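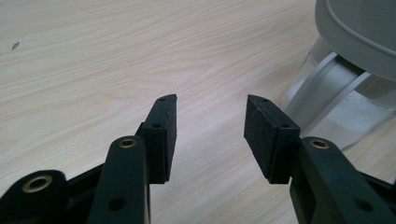
Selamawit Tekleab's view was that a hand-held gripper stands or falls on its pads, and that anyone thinking of buying one should start there and leave the software for after lunch. I wrote that down in the first ten minutes at Clanora and came back to it several times during the day.

Clanora makes the Maglaya kit, a hand-held gripper for recording manipulation tasks. The workshop is in Girkby, up a flight of stairs behind a tile warehouse, and it opens to prospective customers twice a year. I went to the November session with Benjamín Alarcón from our Wemarthorpe office. We had read the data sheet and wanted to try the thing on a bench before asking for money.

The morning was hands-on. Visitors were given a gripper and a table and left alone with it. The fingers run on a parallel linkage, black plastic arms with brass bushings at the joints, and each finger ends in a rectangular black foam pad on a bracket. The data sheet shows the linkage only in outline, so it was useful to see the joints close up. The motion was smooth on both units I tried. The second had more side play, and Consolacion Ambrosio, who was running the benches, said it had been used for training all year and was due for new bushings.

I practiced on lidded containers, pens and a folded cloth. Containers were easy once I stopped squeezing too hard. Thin things lying flat on the table were the weak point. The pads are thick, and I had to bring the gripper in at a low angle to get under an edge. Benjamín managed a pen at the third try. A narrower pad is planned, with no date given.

Pad changes took me longer than the demonstration suggested. There is a screw to undo on the bracket, and the driver supplied has a short handle that is awkward for large hands. Bring your own.

After lunch Charito Malabanan went through prices and support. The basic kit is $2000. The full kit, with a second gripper, spare pads and a hard case, is $3882. Extra pads come in packs of 50, which is more than we would use in a year – I asked for a smaller pack and was told to put it in the order notes. Repairs are done in Girkby and the customer pays shipping one way.

The software session was short. Lovely Quiambao showed a set of 543 recordings and how to reject the bad ones. The review screen is clear but slow to load, and there is no way to sort by operator. We would need that.

We have asked for a basic kit on loan. Parking is on the street and the meters take coins only.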